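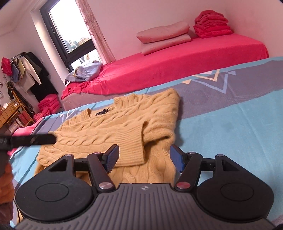
Slide 1: Hand-held gripper over the yellow cable-knit, bedroom setup.

Okay, hi everybody, thanks for sticking around through the coffee break. I'm going to talk for 18 minutes about house rules for collecting demonstrations in bedrooms, and I promise at least half of it is about laundry.

Leave slide 1 up while I do the intro. Ask who has folded a sweater with one of these in hand. (Wait for it. Last time at Julberg I got more hands than I expected!)

So, the Sedcombe practice sheet. We started it because every one of us had a slightly different idea of what a good fold was, and the recordings showed it. It's got 8 rules now. I'm only doing the four people argue with me about.

Rule one – pick the garment before you pick the task. A chunky knit like the mustard one up there is a totally different job from a T-shirt. Those cables are thick, and the cuff is ribbed and folded over on top, so you have to decide up front whether you're going for the cuff or for the body. Write it down first, then record. If you change your mind halfway, stop and start a new take. Please don't rescue it, I beg you, I've sat through so many rescued takes.

Rule two – look at the fingers before every take. Blue pads on straight, pivot screws snug, nothing fuzzy stuck in the ribs. Wool sheds like crazy. We wipe the pads between garments and log it. Gremow teams, you log it per session, and that's fine with me as long as it's in the log somewhere.

Rule three – leave the room alone. This is the one I get pushback on. People want to strip the bed and hide the clothes rack. Don't! Go back to the slide: patterned duvet, a second bed behind it with pillows and a pile of clothes on it, daylight in the window. I want all of that. What you do move is anything private, meaning mail, medicine, family photos, screens. Ask before you move it, and put it back where it was.

(If I'm past 8 minutes here, skip the curtain story.)

Curtain story: we had a session in August where the light changed so much between takes that the reviewer thought it was two different houses. We now note the time of day on the sheet and leave the curtains however we found them.

Rule four – consent covers the room and the stuff in it. A label inside a neckline can have a kid's name written on it. Check labels. Bahrami has a nice one-page form for this, and I'll share the link at the end.

Next slide, the table. Don't read it out loud. Just point at the row for knits: max 7 takes per garment, then swap. Sweaters stretch, and so do the people holding the gripper – my wrist was toast after our first week.

Questions I'll probably get: will this become a real standard? I don't know. Somebody joked about getting it done by 2038 and I laughed a little too hard. For now it's a shared sheet, anyone can comment, and I read every comment.

Put the link slide up. Leave it up during questions, and remember to unplug the clicker.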